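Chapter 4
Who Feeds, Pays and Houses the Troops?

I spent four years in the Army, and if you ask me what I remember best, it won't be the rifle range. It will be a supply room at Marnholm, a stack of forms as thick as my fist, and a sergeant telling me that no, I could not have a second pair of cold-weather gloves, and no, she didn't care that it was snowing. I was furious. I was also nineteen, and I had no idea that the person behind that counter was holding my whole company together.

So this chapter is about support jobs. I put it ahead of the chapters on the combat arms on purpose, and I get a little grief for that from other instructors. When I teach the course I start the week with a simple question: how many of you could name a job in the military that doesn't involve shooting, flying or sailing? Hands go up for cook. Hands go up for doctor, and usually somebody says chaplain. After that it gets pretty quiet.

Let's fix that. In the teaching case we'll use all the way through the chapter, Camp Trindiren is a training post with 553 soldiers on its rolls. Of those, 200 are in rifle platoons. Everybody else does something different – they fix trucks, run the motor pool, issue boots, process pay, pull teeth, keep the radios working, plan the meals and haul the fuel. Take a minute with those two figures before you read on. Most students guess the split goes the other way (I certainly would have!).

There's an old argument over what to call this. You'll see "tooth and tail" in a lot of the reading, where the tooth is the fighting part and the tail is everything behind it. I use the phrase because you need to know it, but I've never liked it much. A tail sounds like something you could dock. When a budget gets tight, people go looking for tail to cut, and then the trucks start sitting in the yard waiting on parts. We'll look at how that plays out in section 4.3, with the Cikier exercise.

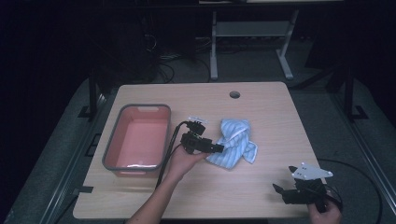
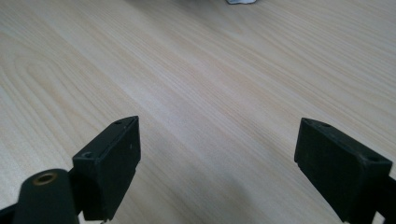

Figure 4.1 Two views of a light wooden tabletop.

A word on Cikier, since you'll be living with it for a couple of weeks. It's a paper exercise, and I've been running versions of it since my second year of teaching. You get a battalion, a road, a river crossing and a supply depot at a town called Jara. You have 500 people to keep fed and moving, and the depot can serve 300 of them a day. That's the whole problem. It looks easy on the page, and then the bridge goes out on day two and the team that spent all its planning time on the attack finds itself with no breakfast. I've had students get really heated over imaginary breakfast. I love it.

You don't need any military background to do the exercise. Some of my best Cikier teams have been nursing students and people who worked restaurant kitchens, and if you've ever had to get dinner out for a full house with one burner down, you already think like a supply officer. You do need a pencil, some patience, and a willingness to do the same arithmetic three times when your partner changes the route.

Before you start section 4.1, here's what I'd like you to keep an eye out for as you read:

How a request for something small, like gloves, travels from a soldier to a depot and back.
Who is allowed to say no along the way.
What happens to the paperwork when a unit moves.
The difference between stock on hand and stock on order (this one trips people up every single term).

Terms to know: battalion, company, depot, motor pool, stock on hand, stock on order, tooth-to-tail ratio. They're all in the glossary at the back, but try to get them from the reading first.

One more thing about that sergeant. I went back to the same counter the following March, after I'd been moved to a supply job myself, and she handed me her keys and a ledger and showed me how to count gloves. It took us all morning. Section 4.1 starts with that ledger, so have some scratch paper ready and turn the page.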